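Cisstead gets its own cyber security day this June

I'm Razia Swati, and I'm so pleased to say that Jellgate is bringing its free cyber security day to Cisstead this June!

We'll have 14 short talks, with Khokhar on council network defence and Rilier on spotting foreign phishing campaigns.
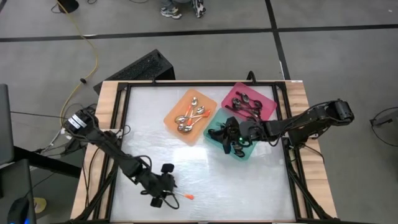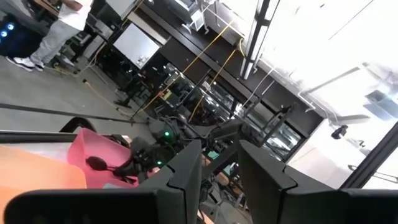
Scam emails pretending to come from government offices are what people ask me about most, so that's our first session, at 9 am. We'll sort real messages from fakes on paper, into coloured plastic trays like the orange one with the spoons in it. I like a hands-on start (and it wakes everybody up).

There's room for 20 people in each workshop, and small organisations can apply to us for a grant of up to $2000 to fix whatever they find. Bring your questions, bring your neighbour, and stay for a cuppa. We wrap up at 5 pm.

Media contact: Razia Swati, Jellgate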